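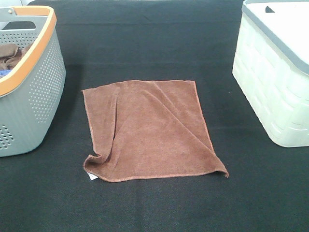

Section 4. Folding the Small Cloths

Print this page | E-mail this page

Before you start, put one basket on each side of your folding surface. Unfolded goes in one, folded in the other. Pick which is which and stay loyal to it.

1. Take one cloth from the unfolded basket and lay it out flat. "Flat" is a goal. Microfiber has its own views.

2. Uncurl the corners. A corner that has rolled over on itself will be a lump in every fold that follows.

3. Find the tag and turn it to the underside.

4. Smooth the creases from the middle outward with the side of your hand. Two passes will do. The cloth is going to wipe a counter.

5. Fold in half, hem to hem, then in half again. If the edges miss by a finger's width, let them.

6. Place in the folded basket, closed edge facing you.

NOTE: Cloths that have been through 50 washes are seldom square. Match two corners and ignore the others.

CAUTION: Do not iron. Do not use fabric softener, which leaves a cloth that smells lovely and absorbs nothing.

Stacks of 30 fit the Stulard shelf. Stacks of 31 fit the floor.

Revised 08/10/2019, Brayan Ccori

Related sections
Sorting by Color
Bath Towels, Thirds or Halves
Fitted Sheets: A Realistic Approach

Contact Phelan Linen Care | © Phelan | Back to top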